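Rennie community kitchen to reopen with longer hours and a new booking system

March 27, 2026

The Rennie community kitchen will reopen to residents next week after a winter closure for repairs to its floor and drainage. The Mumance Neighbourhood Trust, which runs the building, confirmed the arrangements in a notice to members and has published a revised timetable of cooking sessions, shared meals and private bookings.

The kitchen closed in January, when a leak beneath the main sink was found to have spread under the floor as far as the store cupboard. The damaged boards have been taken up and replaced, a new drain has been laid to the rear yard, and the wall behind the cookers has been replastered and painted. The Trust put the final cost of the work at £2,422, which was met from its building reserve. No increase in members' fees is planned for the coming year.

"We are grateful to members for their patience over a difficult few months," said Gladys Chambi, chair of the Trust. "The kitchen is used by people of every age in this part of town, and its absence has been felt. The building is now in better order than it has been for a long time, and we look forward to seeing people back in it."

During the closure the weekly lunch was moved to the hall at Luvitz, where meals were served cold or brought ready cooked from members' homes. The Trust has thanked the Luvitz hall managers for making the room available without charge. The lunch will return to Rennie with immediate effect, at its usual time of half past twelve.

Changes to opening hours

The kitchen will open an hour earlier than before, at nine in the morning, and will stay open until eight in the evening on two evenings each week. The later closing time follows a survey of members held last autumn, to which 200 people replied. Many of those who work during the day said they had never been able to attend a session.

Evening sessions will be led by Yeison Rivadeneyra, who has taught bread and pastry at the kitchen for three years. Places are limited to 20 at each session. Members may reserve a place up to two weeks ahead, and any place not taken by noon on the day will be offered to non-members for a charge of £5.

Bookings will be made through a new online calendar, replacing the paper diary kept at the front desk. Members who do not use the internet may continue to book by telephone or in person, and desk staff will enter the details on their behalf. Bookings already written in the diary have been carried over and do not need to be made again.

Equipment and storage

The shelves in the store cupboard have been rebuilt at a lower height, following requests from members who found the old top shelf hard to reach. Pans, trays and mixing bowls are now kept together by size, and heavier items have been placed at waist level -- a change recommended in the Trust's last safety review. Users are asked to wash and dry all equipment before putting it back, and to report any damage at the desk.

Members may still bring their own knives and small tools, provided that these are taken home at the end of each session. Food left in the refrigerators must carry a name and a date. Anything unmarked will be removed each evening.
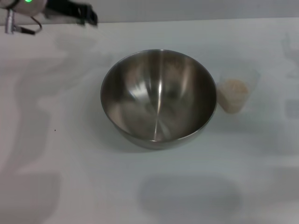

Spring programme

The first course of the new season, on soups and simple sauces, will be taught by Yurani Bermúdez over four mornings. It is intended for beginners, and all ingredients are included in the fee. A second course, on cooking for one or two people on a small budget, will follow after the Easter break and will be led by Yhon Arboleda.

The Drandomlow allotment group will again supply vegetables for the shared lunch from late spring onwards. Abilio Aranda, the group's secretary, said that early sowings of spinach and broad beans had done well and that the first deliveries were expected in May -- somewhat sooner than last year.

Private bookings for family occasions and small events will resume a fortnight after the reopening. The hourly rate is unchanged, and a deposit will be payable when the booking is confirmed. Full terms of hire, together with the spring timetable, are available from the desk at Rennie during opening hours.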